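双腕ロボットによるケーブル受け渡し動作の模倣学習
卒業研究報告書(要約版) 知能機械コース

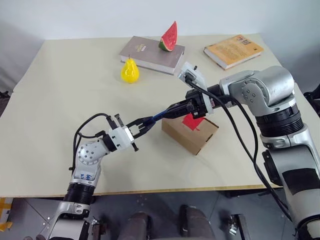

ケーブルの受け渡しは、なぜ硬い物体の受け渡しより難しいのか。
ケーブルは持つ位置によって垂れ方が変わり、受け取る側の手先を合わせる目標点がそのつど動くためである。硬い物体であれば片方の手先の姿勢から物体の姿勢を計算できるが、ケーブルではこの関係が成り立たない。

1. 背景と目的
配線作業の自動化では、片腕で拾ったケーブルをもう片方の腕に持ち替える動作がよく現れる。共同研究先のImdenからも、制御盤の組立工程で持ち替えに時間がかかっているという話を聞いた。既存の方法ではケーブルの形状を推定してから軌道を計画するものが多いが、形状推定に失敗すると後段がすべて止まる。本研究では形状を陽に求めず、カメラ画像と関節角度から直接動作を出力する模倣学習を用い、教示データの与え方が成功率にどう影響するかを調べた。

2. 実験環境
机の上で左右2本のアームを向かい合わせに使う。手先はどちらも平行グリッパで、右腕のグリッパの上には小型カメラを取り付けてある。これとは別に、作業者の頭の高さに相当する位置から机全体を見下ろす視点を用意した。対象物は青いスリーブを巻いたケーブルである。
机上には、作業に関係のない物も置いた。本、洋梨のおもちゃ、スイカの一切れ、段ボールの小箱などで、配置は教示のたびに変えた。背景が毎回同じだと、方策が机の模様や物の位置を手がかりにしてしまうことが予備実験で分かっていたからである。
学習用の計算機には研究室の共用機を使い、データの記録と再生には研究室で開発しているUndusを用いた。Undusは画像と関節角度の時刻を揃えて保存するソフトウェアで、今回は記録の途中で区間の目印を付けられるように機能を追加した。

3. 方法
教示は遠隔操作で行った。1回の教示は、右腕がケーブルを持った状態から始まり、左腕がケーブルをつかみ、右腕が離すところまでとする。収集した教示は全部で300回である。このうち218回は操作者が一度も手を止めずに終えたもので、以下「連続教示」と呼ぶ。残りは、つかみ直しや待ちを含む「修正教示」である。
この区別をもとに、次の3条件で学習を行った。
条件A:連続教示のみ
条件B:全教示をそのまま使用
条件C:全教示を使用し、修正教示については失敗した接近の区間を除外
ネットワークの構造と学習回数は3条件で共通とした。出力は将来の関節角度の系列で、実行時には系列の前半だけを使い、そのつど予測し直す。右手先のカメラ画像と俯瞰画像は別々に符号化してから結合した。解像度を上げた場合も試したが、制御周期に間に合わなくなったため採用していない。

4. 結果
評価は条件ごとに同じ初期配置の組を使い、左腕だけでケーブルを保持して右腕が離れた状態を成功とした。合計の試行数は600である。
成功率は条件Cが最も高く、条件B、条件Aの順に続いた。条件Aでは、最初の接近でつかめた場合の動きは滑らかだったが、一度外すと指を閉じたまま止まることが多かった。連続教示には外した後の動きが含まれておらず、復帰の仕方を学べなかったと考えられる。条件Bでは復帰動作が現れた一方、つかめる位置にあるのにいったん下がる動きも見られた。これは失敗した接近まで真似した結果とみられ、条件Cではこの動きが減った。
失敗の内訳で最も多かったのは、左の指がケーブルの手前で閉じる場合である。次いで、右腕が早く離してケーブルが落ちる場合が多かった。後者は3条件であまり差がなく、教示の選び方では改善しなかった。
机上の物の配置については、学習時にない並びにしても成功率は大きく下がらなかった。ただし、ケーブルと色の近い物を手先のそばに置くと、左腕がそちらに寄ることがあった。青い布を使った確認では特にこの傾向が強かった。

5. 考察
修正教示は捨てるより、区間を選んで使うほうがよいという結果になった。ただし区間の除外は手作業で行っており、約3日かかった。判断の基準も作業者一人のもので、別の人が行えば境界は変わると思われる。グリッパの開閉指令の履歴から失敗区間を自動で見つける方法を試したが、つかみ直しと位置の微調整を区別できず、今回の結果には含めていない。
右腕が早く離す失敗については、画像だけでは左の指が確実につかんだかどうかを判断しにくいことが原因と考えている。指の開き幅を入力に加えた小規模な試験では改善の傾向があったが、試行が少なく、結論は出せない。

6. 今後の課題
太さや硬さの異なるケーブルでの評価が残っている。Bensaidから提供を受ける予定の細径ケーブルを使い、5月から追加の教示を集める。あわせて、指先に力センサを付けた場合との比較を行う。両端がコネクタで固定された状態での持ち替えは、腕の可動範囲の制約から現在の配置では難しく、机の高さと台座の間隔の見直しが必要である。

関連する報告
・平行グリッパの指先形状とケーブル保持力の比較
・Undusによる複数カメラ記録の時刻合わせ
・Skoladov実習室における遠隔操作教示の手順
・俯瞰カメラの設置位置が把持動作の学習に与える影響

最終更新:2023年2月16日

お問い合わせ:知能機械コース 学生報告書係 | © Skoladov 知能機械コース | ページの先頭へ戻る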